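Valentin Gruber repairs and takes apart office computers in a small workshop called Rorumlow. I visited him in April, at eight in the morning, because after nine the telephone does not stop. He made coffee for both of us and then forgot his own on the shelf.

He started with old machines from a school that was closing. "They had 30 of them in a corridor and they wanted the corridor back," he told me. "I said yes before I had asked my wife about the garage." The workshop came later. Last year 550 computers went through it, most of them plain desktop towers from offices.

I asked him what he does first when a case arrives. "I lay it on the side and take the panel off, and then I only look. I want to see what somebody did before me. Sometimes the memory sits in the wrong slot for years and the people thought that the computer was just slow."

The hard disk comes out early, he says, and it gets its own place. "A disk that lies flat between screws and cables will be forgotten, or something heavy goes on top of it. I want it standing up, where I can read the label."

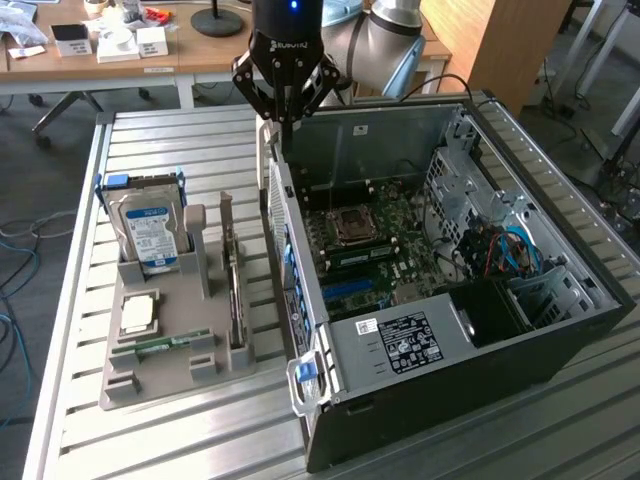
The power supply is the part he likes least. He does not open them and he does not let his apprentices open them. "It is heavy, it is in the corner, and everything hangs on it. First you free the cables, then you think about the screws. Young people want to do it the other way." With the processor he is more relaxed, but the empty socket worries him. "The pins are so fine. I close the lever again, always, and I keep my sleeves away."

His colleague Nevzat Soylu joined us for a few minutes. He is responsible for the sorting, and he does not agree with Valentin about memory modules. Valentin would like to test every one. Nevzat would sell the small ones by weight. "We had 181 of them in a drawer," Nevzat said. "He tested them for two evenings – and then we sold them by weight."

Valentin laughed about this, but he did not change his opinion. A good case with its board and one module takes him almost 20 minutes to check, and he finds this is not much time for something that can work five more years.

Before I left, I asked if he has a computer at home. He has one, with the side panel missing since the winter.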